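Two hours with the Marnureo

Feb 10, 2024

Regular readers will know I've been going on about household robots since November, when my sister-in-law sent me a brochure for the Marnureo and I made the mistake of reading it in bed. Well, I finally booked a demonstration! Bovel, the firm that hires them out, has a place in Clestgate where you can go along and see one at work, and as it's two trains from us I made a proper day of it (with a very good cheese scone on the way, from the kiosk on platform 7, if you're ever passing).

I was looked after by Tiziana Guerra, who does the home visits for Bovel and was endlessly patient with me. I'd come armed with a list of questions, and most of them were about the bathroom. Anyone who shares a house with teenagers will understand. I don't need a robot that can dance, I need something that minds about towels.

So towels were where we began. I'd expected it to go at the job with one arm, the way I do, usually while holding a toothbrush, but it uses the pair of them together and takes hold of the cloth low down.
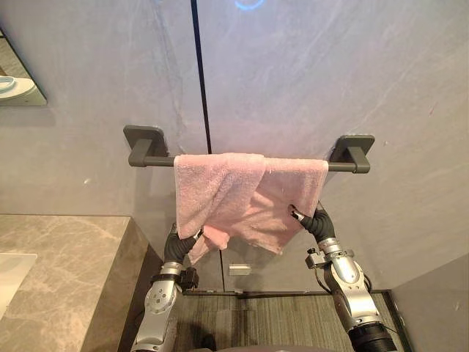
Both grippers on the pink towel. I want this exact shade for our spare room.

I have to say I found it rather soothing to watch. It isn't quick, and if you're the sort of person who snatches a job out of someone's hands because you could do it faster, you may need to go and put the kettle on. Terry is awkward stuff too, all loops and bulk, and I've had my own struggles getting a thick bath towel to sit nicely over a narrow rail. Tiziana says the thinner the towel, the easier life is for everyone, which my mother has been telling me for years.

I was a bit fussy about the folding, I'll admit. I like the edges to meet. The Marnureo's idea of tidy is more relaxed than mine, with a crease here and a bunched bit there, but I'd take it over the heap on the landing any day of the week.

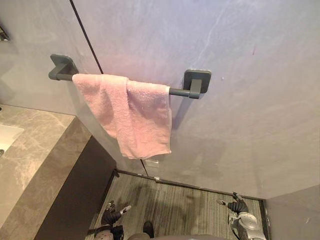

What it costs, and the fingers

Hire is £100 for a trial day at home, and that comes off the price if you go on to buy. Buying is £2,585 for the arms and base, plus the hands, and there are 2 kinds of those. The plain grippers come as standard. The other sort, made by Mazza, are proper hands with fingers, and you pay extra for them. I asked how much extra and then had to have a little sit down.

They're lovely things, though. I got to see one with a glass cup, and I held my breath the entire time, as I would with anybody's glassware on a glass table. 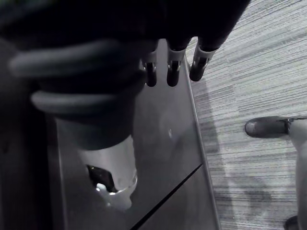

The dark hand over the cup, and somebody's rather smart shoes.

Would I have one? I keep changing my mind. My husband thinks we should do the trial day and settle it, and he's probably right, but the upstairs bathroom would need a good clear-out first and I can't face that before half-term. I've pencilled us in with Tiziana for the spring. If any of you have had a Marnureo at home, do leave me a comment, especially if you've got stairs, as I completely forgot to ask about stairs.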